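Chapter 7
Tabletop Grasping with a Parallel Gripper

Chapters 5 and 6 covered the frame and the wiring of the Clulora arm. The present chapter deals with the end of the arm: two fingers, a wrist camera, and the small objects they are expected to pick up. Readers should have a working arm, a light-colored table, and a mug and a few pens at hand.

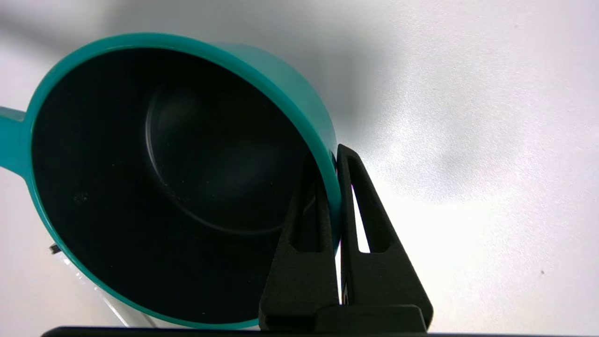
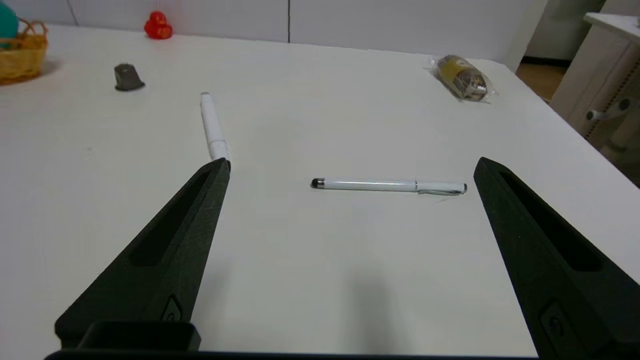
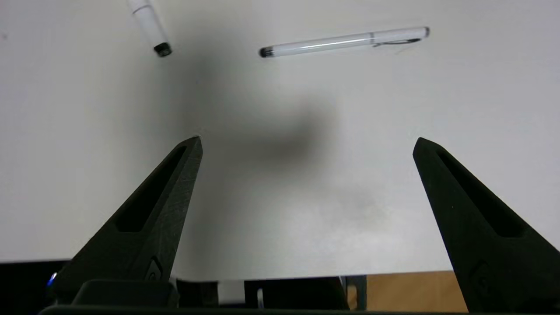 7.1 Fingers and Wrist Camera

The wrist camera looks out along the fingers, so both stay in view while the gripper is open. The slot in each finger saves material and gives the eye a long straight edge to judge tilt by. Print the fingers in black. A matte surface reflects little light back into the lens, and scratches from normal use do no harm.

Two kinds of grasp are used in this chapter. In a rim grasp, one finger enters the mouth of the mug and the other stays outside, so that only the thin wall lies between them. In a span grasp, the fingers open wide and close on the full width of the object. A pen lying flat calls for a span grasp, and the approach must be square to the barrel. A pen with a metal clip is harder than a plain one — the clip changes the width at one end and can turn the pen as the fingers meet.

Shadows need attention early. The gripper throws a soft gray patch on a white table, and a simple threshold will often report it as an object. Pranab Ranasinghe's build notes for the Destolari shop bench (November 2023) list 294 trial grasps on pens. His largest group of failures came from the shadow, the next from poor finger alignment.

Before going further, complete the following setup.

1. Home the arm and open the gripper fully.
2. Set the servo limit to 3,000 counts.
3. Close the gripper on a strip of card 2 mm thick and record the reading.
4. Repeat step 3 with a 3 mm strip.

The difference between the readings gives the scale factor used in Section 7.2. Builders with the older Fesden servo should apply the correction in Appendix C first — its counts run in the opposite direction.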